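Search this site Search Go

How to Smooth and Paint White Plastic So It Looks Like Glazed Pottery

By Benedetta Marino
November

I get more questions about my pottery-look finish than about anything else I make, and I love answering them, because this is such a fun weekend job! You take a plain white plastic piece (a planter, a lamp base, a tall vase, whatever you have) and you end up with something people reach out and touch because they think it came out of a kiln. Printed plastic works, molded plastic works, and so does the flea market stuff.

My test piece for this page is a planter I named Sima, after the town where I learned to throw real clay, badly. The glaze color is a mix I call Kekach, a gray-green that goes a bit blue in winter light. Recipe is further down.

What you need

Sandpaper in 149 grit or whatever your store has near it (mine comes from a little shop in Skokthorpe that sells odd sizes, and 150 is the same thing for our purposes), plus 400 grit. Dish soap. Filler primer in a spray can. Acrylic craft paint in white, black, green and a dab of blue. Water-based gloss varnish. Two soft brushes, one wide and one small. A dust mask, please, and a window you can open.

Step 1. Wash it

Warm water, dish soap, an old toothbrush in the corners. Let it air dry overnight. I used to wipe things down and go straight to priming, and then I'd get those tiny craters in the paint where a greasy thumbprint had been. Very annoying on a piece you've already spent a day on.

Step 2. Sand, then sand again

Start with the coarser paper and go around the piece, never up and down. On a real pot the marks run around, from the wheel, so any scratch you miss will look like it belongs. Keep the pressure light on edges and rims! You can take a crisp edge off in a few strokes and you can't put it back. When the shine is gone all over, switch to the 400 and use it wet, dipping the paper in a bowl of water every minute or so.

For ridges and grooves, fold a strip of paper over a piece of string and pull it back and forth like you're flossing. Flat paper only hits the tops.

Take a good look at the bare surface before you open any paint. Matte areas and glossy areas take primer differently, and broad curved shapes with pockets in them need a lot more time than a plain tube.

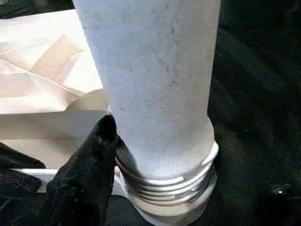
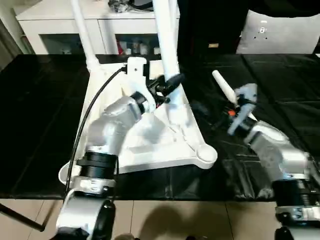

White parts before any paint: a ridged collar in the first, a broad base with two poles in the second.

Step 3. Prime in thin coats

Shake the can for longer than you think you need to, hold it a forearm's length away and keep your hand moving. Start the spray off to one side of the piece and finish off the other side. I do 3 coats with half an hour between them, then leave it till the next morning. If you get a run, leave it alone. Let it dry hard, sand it flat with the 400 and give that patch another pass.

Primer is wonderful for showing you what you missed. Every little dent shows up in that flat gray. Go back and fix the ones that bother you and let the rest be, since pots have dents too.

Step 4. Mix Kekach

Squeeze out 5 parts white, 2 parts green, one part black and the smallest dab of blue you can manage. Add water until it drips slowly from the brush. Mix more than you need, because I have never once matched a second batch! A jam jar with a good lid will keep it for a couple of weeks.

Step 5. Paint like it's glaze

This is my favorite part. Load the wide brush and start at the top, letting the color get a little heavier as you come down. Real glaze pools low and goes thin on the edges, so after the second coat I take a damp cloth and rub the rims and any raised lines until a paler tone shows through. Then I thin what's left in the jar with more water and let it settle into the low spots with the small brush.

For speckles, dip an old toothbrush in watered-down black and flick it with your thumb. Practice on newspaper first. (I did my kitchen wall the first time. It's still speckled.)

Step 6. Varnish

Two coats of gloss, brushed on slowly so you don't whip up bubbles. Stop the varnish a finger's width above the foot and leave that band matte, the way a potter wipes the bottom before firing. It makes the whole trick work.

Give it a full week before you set anything heavy on it. If it's going to hold a plant, keep the plant in its own pot inside and lift it out to water. My big one has been by the door at the Gramness studio through two summers and the color hasn't shifted a bit, though I did have to touch up the rim where the cat chews it.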